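Inicio | Instalación | Calibración | Recogida de datos | Evaluación | Anexos

Tiempo de lectura: 4 min

4. Recogida de intentos de agarre en contenedor

Esta sección describe el procedimiento seguido en la celda de Haltemau para generar el conjunto de agarres con el que se ajusta el predictor Grirotwood. Se da por hecho que la calibración mano-ojo (sección 3) está cerrada y que el error de reproyección figura en el registro de la sesión.

4.1 Preparación

1. Sujete el contenedor a la mesa con una mordaza y compruebe que no cede al empujarlo con la mano.
2. Marque con cinta la posición de referencia. Si el contenedor se desplaza, repita el paso 3.4 antes de continuar.
3. Cargue el perfil de cámara fija y bloquee la exposición.
4. Vierta los objetos del lote. No los ordene ni los separe.

PRECAUCIÓN: Antes de habilitar los motores, lleve el brazo a mano por las cuatro esquinas del contenedor y verifique que el mazo de cables no se tensa ni roza el borde.

4.2 Ejecución

5. Inicie el ciclo con el parámetro modo=exploracion. El sistema propone un punto de agarre, desciende, cierra la pinza y eleva 132 mm.
6. El intento se etiqueta como válido cuando la apertura medida tras la elevación supera los 2 mm. Las piezas más finas requieren revisión manual.
7. Tras cada intento, el objeto se suelta en el mismo contenedor desde una posición aleatoria.
8. Detenga la serie si se registran dos paradas de protección seguidas.

Nota: los objetos tienden a acumularse contra una pared. No los redistribuya durante la serie; los agarres junto a la chapa son los que peor resuelve el modelo inicial y deben quedar representados.

4.3 Resultado de referencia

La serie de octubre, dirigida por Leonie Frerichs y Shewit Ayele, reunió 3.431 intentos. Se descartaron 159 por pérdida de sincronía entre la cámara y el controlador. El modelo reajustado redujo los contactos con la pared, pero no mejoró en fundas de tela, donde la pinza cierra sobre un pliegue y la etiqueta automática resulta poco fiable. Mwangi Lyimo mantiene la lista de casos dudosos en la carpeta Steinbach/revision.
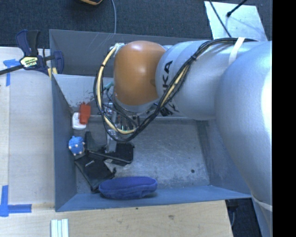

Figura 4. Brazo y pinza sobre el contenedor metálico, con los objetos agrupados en el lado izquierdo.

4.4 Cierre de la sesión

9. Retire el brazo a la posición de reposo y deshabilite los motores.
10. Exporte el registro junto con el archivo de calibración vigente.
11. Anote el lote de objetos y cualquier cambio en el guiado de los cables.

Las incidencias de etiquetado se comunican a Dörte Hollmann; las de hardware, a Ludger Wunderlich.

Anterior: 3. Calibración | Siguiente: 5. Evaluación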